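Review: Clarnano Min arm with parallel gripper
By Rezaul Hettiarachchi
September 7, 2025

We bought one Min in May for tabletop work with a toy kitchen. The arm took most of the budget. The Denodden play counter, with its stovetop and sink, was a small line on the same order. I had quotes from two suppliers, and Clarnano's included the gripper, which settled it.

Setup took one afternoon. The fingers are long enough to work beside a pot without the wrist getting in the way.

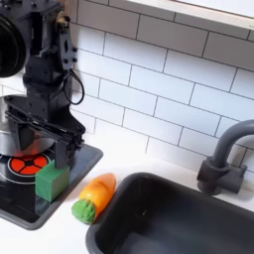
Should you buy spare fingers with the arm?
Order one set at the start. Ours took 11 days to arrive when bought separately, and the shipping cost nearly as much as the part.

The extras are where I went over. I had set aside $50 for clamps, cables and play food and spent $224. Most of that went on a better clamp from Kistero, as the one supplied slipped on our bench. The rest was cable, and a few toys to replace ones that were too slick to grip well.
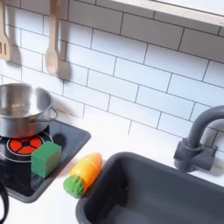 The warranty is 9 months, shorter than I would like for a machine that runs every day. Support answers email within a day or two. The printed manual skips calibration, so download the longer one before you start.

I would buy it again, with the Kistero clamp on the first order.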